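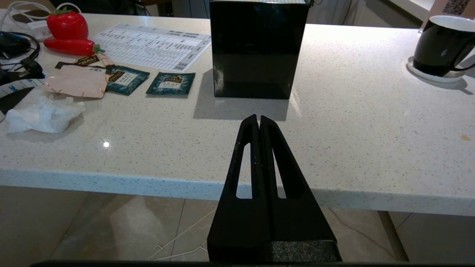
A two-finger gripper at a counter with a black box, tea sachets and a crumpled tissue.

Budget for the Fingers
By Evangelia Tsakiris
July 17, 2024

Most equipment plans I review give the robot arm its own page and the gripper a single line. The fingers get no line at all. They are treated as part of the gripper, bought once and expected to last as long as the arm.

They don't. Fingers wear, pads go smooth, and a tip that has bent slightly will still close on a box but will miss a flat packet. A counter like the one shown asks for both. A rigid cube and a sheet of paper put very different demands on the same pair of tips, and the purchase request should say which of them matters.

At Urden we budgeted $498 for spare fingers in the first year and spent it before September. Each replacement pair cost $68. The larger expense was time: 12 working days lost to one late shipment, with an arm that ran perfectly and could pick up nothing.

The plan I now argue for has a separate consumables line, set by hours of use and reviewed each quarter. Two full sets stay on the shelf. Jascombe, which runs a similar bench, orders after every 228 hours whether or not the pads look worn. I think that interval is too short for light work, but a fixed interval can be defended in a budget meeting and a guess can't.

Buyers who can't fund spares should buy a cheaper arm. The savings will cover the fingers.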